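Civeo Issues Setup and Maintenance Guide for Two-Finger Gripper Cell at Nerkinbridge

Procedure covers finger alignment, pivot care and checking changes in simulation before they reach the arm

NERKINBRIDGE, January 24, 2019 - Civeo today released the setup and maintenance guide for its Plalleo kitchen handling cell, the single-arm test cell it runs at its Nerkinbridge workshop. The guide is free to download and replaces the short checklist that shipped with the cell in September.

The Plalleo cell is a bench-mounted arm with a two-finger adaptive gripper. It is used to develop picking routines for household items of mixed shape, the kind of thing found on a kitchen counter. Each cell is paired with a simulated copy that runs in Zou, Civeo's scene software. Operators set up the simulated copy first, then carry the same values over to the hardware.

The old checklist ran to one page and assumed the person using it had put the cell together. Service requests received since September showed that most stoppages came from the gripper and its mounting, with the arm itself accounting for very few. The new guide has 149 steps, and more than half of them deal with the gripper.

Setting up the gripper

The guide starts with the mounting plate. The gripper is bolted to the wrist with 4 screws, tightened in a cross pattern and then marked with a paint pen so that any movement shows at the next inspection. The cable is routed along the outside of the wrist with enough slack for a full turn in either direction.

The fingers are set next. Both are driven to the fully open position and the operator checks that the left and right linkages mirror each other. They are then closed slowly on a gauge block. If one fingertip touches first, the mounting is loosened and reset. The guide tells operators not to correct an uneven grip in software, as earlier users had done, because the error comes back as soon as the fingertips are changed.

Once the fingers meet evenly, the open and closed positions are saved and copied into Zou. The same file holds the tool length, the grip force limit and the angle of the wrist camera.

Checking in simulation

Before the arm is powered, the operator runs the grasp routine against a simulated counter. The counter is loaded with items of different shapes and sizes, set close together, with a larger appliance near enough to get in the way of a careless approach. The operator looks at the wrist view with the fingers wide apart and confirms that the target sits between the fingertips and that neither linkage will strike something on the way down. 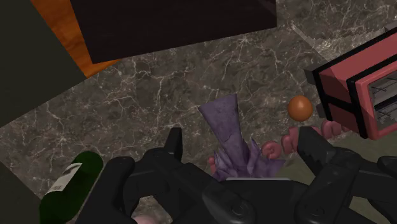 A routine that clips a neighboring object at this stage is sent back for a new approach angle. The guide asks for 3 clean runs in a row before the values are released to the hardware. Items are moved between runs, and at least one run has to include a target that is partly hidden behind the gripper body when viewed from the wrist. Small irregular shapes give the most trouble here. The guide recommends approaching them from the side with the most open counter and stopping short for a second look before the fingers close.

Operators are also asked to leave the surface pattern turned on. Some had been switching to a plain gray counter to speed up rendering, and grasp routines tuned that way lost small objects when they were moved to a patterned worktop.

Routine care

Daily care takes around 2 minutes. The fingertips are wiped with a lint-free cloth, the pivots are checked for play by hand with the power off, and the paint marks on the mounting screws are inspected. Any serrations on the fingertips are brushed clean with a nylon brush. Metal brushes should not be used.

Weekly care covers the pivots and the cable. Each pivot gets one drop of light machine oil, and the excess is wiped off before the gripper is cycled. The cable jacket is checked where it passes the wrist, and the strain relief is retightened if it turns by hand.

Worn fingertips are replaced as a pair. After replacement the gauge block check is repeated from the start and the new positions are saved to Zou. Skipping the second part was the most common mistake found when the draft was tried out in the workshop. The arm and the simulated copy then disagree on where the fingers close, and light objects get pushed along the counter.

Repairs

The repair section is limited to work that can be done at the bench: replacing fingertips, swapping a linkage, changing the wrist cable and refitting the camera bracket. A linkage swap requires the gripper to come off the wrist, and the guide gives the order in which the pins are removed and put back. Motor and gearbox faults are not covered. Units with those faults should be sent to the Nerkinbridge workshop with the saved position file included.

Availability

The guide can be downloaded from the Plalleo support page. It applies to every Plalleo cell delivered since September. A printed copy on coated paper is available on request, and the matching Zou settings file is included in the download. Cells already in use do not need to be taken out of service, but Civeo recommends running the gauge block check at the next weekly care.

About Civeo

Civeo builds and supports small robot cells for handling research. Its workshop and test space are in Nerkinbridge.

Press contact: Civeo press office, Nerkinbridge

###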